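On the Dating of the Flood and the Reading of Old Parish Notebooks

The relation between scripture and natural history has occupied this blog for some years, and readers will know that I approach it as a churchgoer with an interest in geology. The present entry concerns a smaller matter than most. It deals with a handwritten notebook of 1728 from the parish of Kurek, in which an unnamed clergyman set out his reasons for believing that the shells found in the local quarry had been left there by Noah's flood.

The notebook runs to 24 leaves and has been transcribed by the Vanent Reading Society, which lent me its typescript in April. The hand is said to be clear, although damp has taken the lower corner of several leaves. I have worked from the typescript only and have not corrected its spelling.

The author begins with the shells themselves. He notes that they lie in level beds, that the two halves are often still joined, and that the small ones are not mixed with the large. He then asks whether a violent flood would have left them in such order. It is a fair question, and he deserves credit for putting it against his own case. His reply is that the waters must have gone down slowly, and that the creatures lived and died in place while they did so.

A modern reader will see the difficulty at once. The beds at the Tindar face of the quarry show layer upon layer of such shells, with burrows and worn surfaces between them. A single year of high water does not allow time for each generation to settle, grow and be buried in turn. The author had no means of knowing how long this would take, and no scale of years was open to him beyond the one he had been taught.

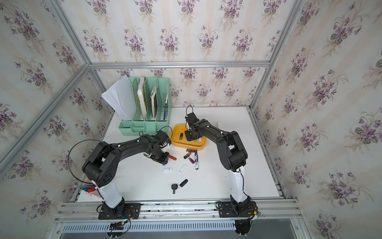
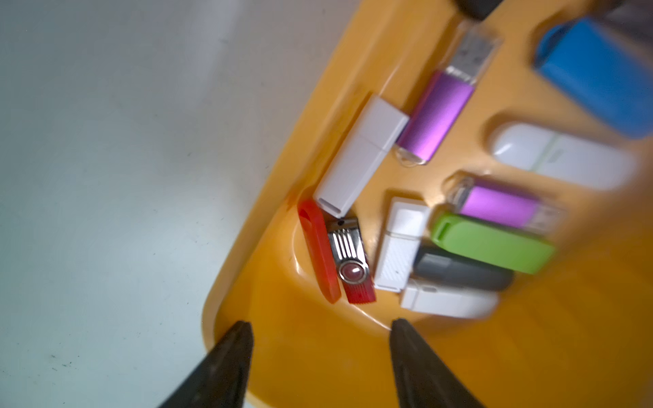
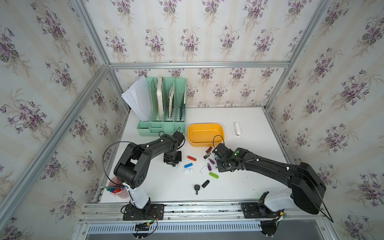

Did the author believe that his faith depended on the shells being relics of the flood?

The notebook suggests that he did not. On the ninth leaf he writes that should the shells be shown to have some other cause, "the Promise standeth as before", and he turns directly to a remark on the price of lime.

That passage seems to me the most useful in the whole work. Many later writers, both for and against religion, have treated the flood as a test which the Bible must either pass or fail. The clergyman of Kurek was certain of his reading of Genesis, but he kept his account of the quarry apart from it and was prepared to have the second corrected.

Some caution is needed. The society's introduction calls him a forerunner of modern geology, which I think claims too much. He measured nothing, he visited one quarry, and he took his views on the age of the world from the margin of his Bible. His habit of recording what counted against him is worth noting without the larger title.

The typescript has been issued under the Flallusex imprint in a run of 300 copies, with a short index and 2 maps. The second map places the quarry on the wrong side of the stream - a slip which the society has promised to correct. Readers who wish to compare the clergyman's wording with the passages of Genesis he cites should note that he numbers the verses from memory and is sometimes one out.

I hope to return to the later leaves, which concern the rainbow, in a separate entry.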